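Lista de comprobación de seguridad: puesto de manipulación de vasos, línea Cutau
Planta Bromex, sala de preparación
Fecha de revisión: 10 de diciembre de 2022
Documentos de referencia: instrucción de trabajo 761, parte de cambios de junio

Claves: C = conforme. NC = no conforme. P = pendiente. N/A = no aplica.

El alcance es el puesto donde el personal toma vasos con pinza de mano y el tramo contiguo, que desde junio atiende la celda automática Nautiyal. Antes del cambio, el apilado y la colocación se hacían a mano en los dos tramos. No se revisa el almacén ni la expedición.

## 1. Celda automática

- [x] **1.1 Resguardos perimetrales fijos y sin holgura.** C.
- [x] **1.2 Parada de emergencia accesible desde ambos lados.** C. Se acciona dos veces por lado. El rearme exige llave.
- [ ] **1.3 Enclavamiento de la puerta de servicio.** NC. La puerta detiene el ciclo, pero el panel tarda en mostrar el aviso y el operario no sabe si puede entrar. Cenar debe revisar la configuración del panel. Hasta entonces, consignar siempre antes de abrir.
- [x] **1.4 Señalización de arranque automático.** C. El rótulo se ha cambiado de altura; el anterior quedaba tapado con la puerta abierta.
- [ ] **1.5 Registro de atascos.** P. Se anotan los atascos que obligan a parar, no los que se resuelven desde el panel. Sin los segundos no se puede valorar cuántas veces se interrumpe al operario en un turno.

## 2. Puesto con pinza de mano

- [x] **2.1 Superficie de la mesa limpia y sin cantos levantados.** C.
- [x] **2.2 Tapas de pasacables enrasadas con el tablero.** C. Comprobar con la mano, no solo a la vista.
- [x] **2.3 Estado de la pinza: sin rebabas ni piezas flojas en la zona de contacto.** C. Retirar de servicio si el cierre presenta juego lateral.
- [x] **2.4 Toma del vaso por la pared exterior.** C. Ninguna parte de la pinza debe entrar por la boca. El borde enrollado no se usa como punto de agarre: se deforma y la celda lo rechaza después. 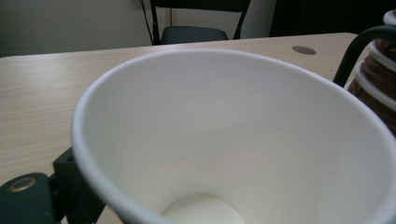 - [x] **2.5 Vaso sin deformación durante el agarre.** C. El criterio de aceptación es visual: boca abierta, borde continuo y pared sin pliegues. El vaso blanco sin impresión facilita la comprobación, y se mantiene como modelo de práctica para el personal nuevo.
- [ ] **2.6 Objetos ajenos a la tarea fuera del radio de trabajo.** P. El radio no está definido en la instrucción 761. Se propone marcarlo sobre la mesa con cinta.
- [ ] **2.7 Asiento regulable y en buen estado.** P. Falta verificar la regulación de altura en el turno de tarde.
- [x] **2.8 Pausas.** C. Diez minutos por cada bloque de dos horas con pinza. Se respetan en los dos turnos.

## 3. Cambios en las tareas del personal

- [x] **3.1 Funciones por escrito y entregadas.** C. El operario de línea ya no apila; vigila la celda, repone material y atiende el puesto de pinza.
- [ ] **3.2 Evaluación ergonómica actualizada.** NC. La vigente describe el apilado manual. Ha disminuido la carga de hombro, pero el uso repetido de la pinza concentra el esfuerzo en la mano y el antebrazo. La evaluación debe rehacerse con la tarea real.
- [ ] **3.3 Rotación entre vigilancia y pinza.** NC. Está prevista y no se aplica de forma regular. Las personas con más soltura en el panel permanecen en él todo el turno y el resto no adquiere práctica.
- [x] **3.4 Formación en consignación.** C para el personal fijo. Para el personal de refuerzo, N/A mientras no tenga autorización de acceso a la celda.
- [ ] **3.5 Trabajo en solitario.** P. En el cambio de turno queda una sola persona en la sala. No hay procedimiento de aviso para ese intervalo.
- [x] **3.6 Canal para comunicar incidencias.** C. Hoja en papel junto al panel. Las anotaciones se leen, aunque no consta la respuesta en todas; añadir una columna de cierre.

## 4. Acciones

| Punto | Acción | Responsable | Prioridad |
|---|---|---|---|
| 1.3 | Revisar el aviso del panel | Cenar | Alta |
| 1.5 | Ampliar el registro de atascos | Producción | Media |
| 2.6 | Definir y marcar el radio de trabajo | Prevención | Media |
| 2.7 | Verificar el asiento | Mantenimiento | Baja |
| 3.2 | Rehacer la evaluación ergonómica | Prevención | Alta |
| 3.3 | Aplicar la rotación y registrarla | Producción | Alta |
| 3.5 | Redactar procedimiento de aviso | Prevención | Alta |

Los puntos NC se vuelven a comprobar en el puesto, con la celda en marcha. El 1.3 no se cierra con la sola confirmación escrita del proveedor.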